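Section 4: Running the folding demo at an open day

I wrote this part after our August open day at Antwi, so it's the stuff I wish I'd had on paper that morning. It assumes your Wirerow hand gripper is charged and paired already (if it isn't, go back to section 2).

1. Lay one garment flat, face up, with the sleeves out to the sides. Thick knits are the easiest for a crowd to follow.

2. Open the jaws all the way and bring them in just above the bottom hem.

3. Press Start and wait for the beep. Code 509 means the storage card is full – swap it and press Start again.

4. Close on the hem, lift slowly, and fold up toward the neckline. Let go before you reach for a sleeve!

5. Press Stop, smooth everything out again, and hand the grip to the next visitor.

Note: I give each person 15 minutes. We got through 178 folds that way and I still had time for a sandwich.

Caution: keep fingers, scarves and dangling badges out of the linkage while the jaws are moving. Kids love to poke it, so stand on their side.

If you've got a bed to work on, use it – people relax a lot more than they do at a lab bench, and they ask better questions too.

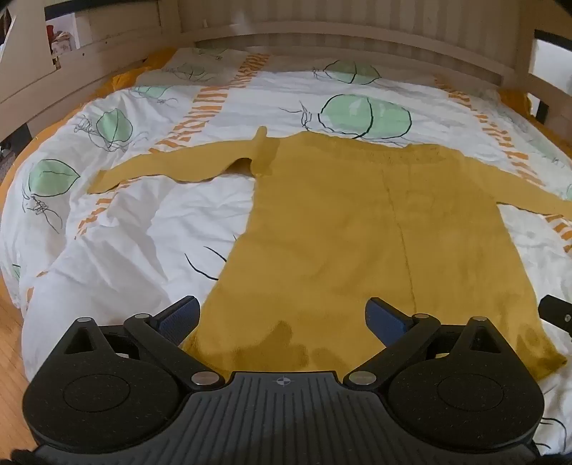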